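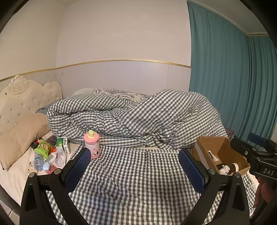
Snack bag, medicine box, water bottle, and one heap of gingham duvet still to go.

Bedroom Reset Tips, With and Without the Kemov Hand Tool

Kemov rents out a hand-held gripper for 40 dollars a month and suggests you tidy your house with it. I kept mine through October. Some of what follows is about the gripper and some is what my aunt would have told you for free.

Clear the bed before you make it. Anything small goes first: snacks, medicine, bottles, wrappers. Shake out a duvet with a water bottle in it and you'll find the bottle again with your shin.

Go in from the side. The two finger pads close toward each other, so line them up with the narrow faces of a box. Upright boxes are easy. A crumpled plastic bag is a negotiation.

Bottles lying down should be gripped across the middle. Grab the cap end and the rest swings around like a gate.

Keep an open cardboard box next to the bed, flaps folded outward so they don't catch your wrist. Sort it later. (I am on my third box.)

For the duvet, put the tool down. I tried pinching one corner and walking backward with it, and my neighbor Karla Robles did the same bed by hand before I reached the footboard. Two hands, two corners, one good snap.

Wipe the pads with a barely damp cloth after anything sticky. Kemov sells a cleaning kit for this - I used a dishcloth.

Worth renting? For small stuff on a low bed, if bending is a problem for you, yes. For making the bed, no. Returns go in the original carton, so don't use that one for the snacks.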